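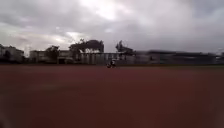 I finally made it to the Husmont book fair this September, and I came home with a sore shoulder and 2 fewer bags of snacks than I'd packed. It's all young adult fiction, which I still read more of than anything else (I'm well past forty, and I don't care!).

My first stop was the Kirui table. They do reissues of old teen paperbacks, the weepy problem novels I used to hide inside my math book, and Efua Lamptey was there talking people through how she hunts down the rights. One author's family took five years to write back. Five! She'd brought the original covers too, and I stood there way too long going through them.

Then I caught the panel on writing about addiction for teens. Akua Dramani read the first chapter of her new one, Festus, about a boy covering for his older brother, and the tent went very quiet. Senyo Tsikata thought books like this shouldn't have to end with a lesson. Vilmos Lakatos disagreed pretty loudly, and I kept changing my mind about who was right.

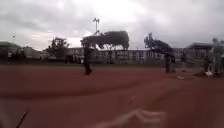 Gray skies over Husmont.

Lunch was a $20 disappointment, so eat before you go. I did get my copy of Festus signed, after a long line that I spent chatting with a school librarian about which books never come back. Her list was mostly horror. I'm already 800 words into a proper review and I haven't even gotten to the brother yet.

Recent posts
Ondik: Book Two Review
My Shelf of Teen Paperbacks
A Chat with Mwanahawa Wanyama
What I Read This Summer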